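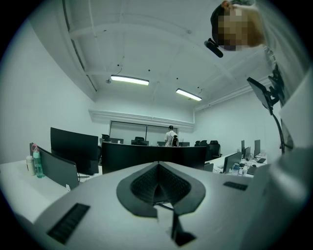
Workshop ceiling: swap the fluorescents or leave them?
Forum: Lighting and Electrical

toltalico_tom27
Moving my sewing repair bench into a rented unit in the Plistwood building. White ceiling, white beams, rectangular fluorescent fixtures, both working. There's also a long dark rail up there and a thin cable hanging near one of the lights. Landlord says I can change the fixtures at my own cost. The quote is 800 for LED panels, installed. Worth it?

benchrat
No. If they light up and don't buzz, leave them. Put the money into a good task lamp. Overhead light is never enough for close work anyway.

Gebremichael Lighting
We fit these for a living and I'd say the opposite. Tubes get harder to find every year. Ask for a price on LED tubes in the existing fixtures first - it should come in well under 800.

benchrat
Harder to find where? I bought a case of them in December. 108 for the lot, and I still have most of it.

prollberg_parts
Depends on the ballast. Some LED tubes work with the old one, some need it bypassed. Read the label inside the fixture before you order anything. And find out what that cable is before anybody gets on a ladder.

toltalico_tom27
Landlord thinks the cable is left over from an old sensor but he isn't sure. He doesn't know what the rail was for either. I was hoping to hang a curtain from it to keep lint off the machines.

prollberg_parts
Don't hang anything from it until you know how it's fixed. And keep fabric away from sprinkler heads. Those small dark dots on the ceiling could be sprinklers or could be sensors, so ask him that too.

benchrat
Agree on the curtain. Still say keep the lights.

toltalico_tom27
Update 11/06/2019: going with LED tubes in the old fixtures, electrician can come in 5 weeks. Curtain is on hold. Task lamp is ordered.

Gebremichael Lighting
Good choice. Get 4000K if you match thread colors.

benchrat
I'd go 5000K for thread.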